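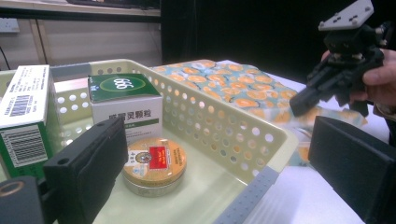

手持夹爪进了理货间以后

我在 Winville 做退货整理，做到今年是第六年。退货整理就是把客人退回来的东西拆开、看一遍、该叠的叠、该装筐的装筐，再交给上架的人。活不难，站得久。六月开始，我们组有一半时间改成拿夹爪干活，所以写一篇记一下，免得以后忘了最初是什么样。

项目叫 Girketti，公司内部立的，夹爪的型号叫 Nava。做法是人握着夹爪，把平时用手做的动作再做一遍，夹爪上的相机录下来，录好的数据拿去训练机械臂。桌上的东西都是照着真实退货配的，药盒、铁罐、布、塑料筐，像 999 感冒灵颗粒这种纸盒，我们平时一天要过手很多。

第一天的感觉是手变笨了。用手拿一个药盒，脑子里根本没有“拿”这件事，拿起来就走了。换成夹爪，要先想从哪边进去、张开多大、会不会碰到旁边的罐子。筐有边，夹爪伸进去的时候手腕要抬高，抬高了又看不清盒子底下。我第一个上午一共录了 16 条，组长说可以，我自己觉得慢得不像话。

圆铁罐比盒子麻烦。盒子有平面，两边一夹就稳，罐子夹偏一点就转。后来大家都改成先把罐子摆到筐里靠外的地方，再从正上方下去。这个办法没有写在说明里，是几个人试出来以后口头传开的，过了两个星期才被补进操作单。

布的问题

最难的是布。布没有固定的样子，放下去是一种形状，夹起来又是另一种。我们常用的一块是浅蓝绿底子、印橙子片和猕猴桃片的，花很多，边上有一条缝过的白边。用手叠的时候，手指能感觉到夹住了几层。夹爪没有这个感觉，只能靠看。有时候以为夹了一层，提起来是两层，整块布跟着走，那一条就作废。

带我们的人是 Gebremedhin Degefa，以前在打包线，后来调到项目上。他教布的时候基本不讲话，自己做一遍，让我们看夹爪尖进去的角度，然后换人。他的要求是夹得少一点，夹住窄窄一条就够，提起来以后停一下，看布往哪边垂，再决定往哪边放。我照着做，废掉的条数确实少了，但每条的时间变长。项目那边看的是合格条数，所以没有人催。 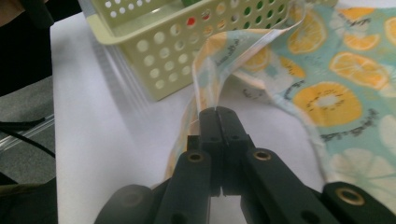 练习叠布：夹爪尖夹住窄窄一条，前面是带圆孔的塑料筐。

录完的东西传到一个叫 Troltness 的系统里，有人审。不合格会退回来，附一句原因，比如“抬起过快”“夹爪遮挡物品”“放下前停顿不足”。刚开始看到这些话心里不舒服，叠了六年布，被一个没见过面的人说停顿不足。看多了也就习惯了，他们审的是数据，跟布叠得好不好是两件事。有一条我叠得很整齐，照样退回来，原因是中途换了一次夹的位置，没有重新对准。

第一个月我们组交上去 412 条，合格的里面叠布只有 128 条，其余多数是往筐里放盒子和罐子。这个比例项目那边不满意，第二个月就把布的时间加了，上午全做布，下午再做别的。对我来说反而好安排，早上手稳。

排班和工钱

大家最关心的其实是这个，我也写清楚。

录制的时间按普通工时算，没有按条计件。一开始有传言说要计件，有人很紧张，怕手慢的吃亏，后来开会确认了不计。多出来的是每次开工前要校准，大概要占掉一段休息前的时间，这段也算工时，是我们提了以后才改的。

站的时间少了。录制桌边可以坐，不过坐着的时候夹爪要举着，坐久了肩膀酸，我现在是录一会儿站起来一会儿。以前下班腿胀，现在下班是右手虎口和肩膀。组里有人申请换成左手录，项目那边同意了，说左手的数据他们也要。

理货间那边少了一半人手，活没有少一半。每到退货多的时候，录制就停，大家回去理货。这样来回切换，头几天会拿着东西愣一下，手还在找夹爪的那个角度。

机械臂什么时候来

机械臂已经来了三台，在隔壁试。我去看过一次，它在往筐里放药盒，放得比我慢，盒子歪了会退出来重新夹一次。重新夹之前停的那一下，和我们录的时候很像。我没有看到它叠布，听说还在调。

公司的说法是理货组不裁人，机械臂做盒子和罐子，人做布、做破损检查、做它夹不起来的东西。说法是写在通知里的，我留了一份。组里年纪大一点的同事不太信，有两个已经报名学叉车。我没有报，我想先看看三台机器试完以后，理货间的桌子是减还是不减。

Degefa 对这件事的看法比较具体。他说打包线当年上自动封箱机，封箱的岗位没有了，但是箱子里东西放错的事变多，后来又加了复核的岗位，工资比封箱低一点。他让我们现在就去问清楚，以后的“检查”岗按什么级别算。我们问了，人事说等试运行结束再定。

目前就是这样。下个月操作单要改版，叠布那一页由我和另外一个同事来写，写的时候打算把夹白边和夹布角分成两种情况，这两种夹法提起来以后垂的方向不一样，现在的操作单里混在一起了。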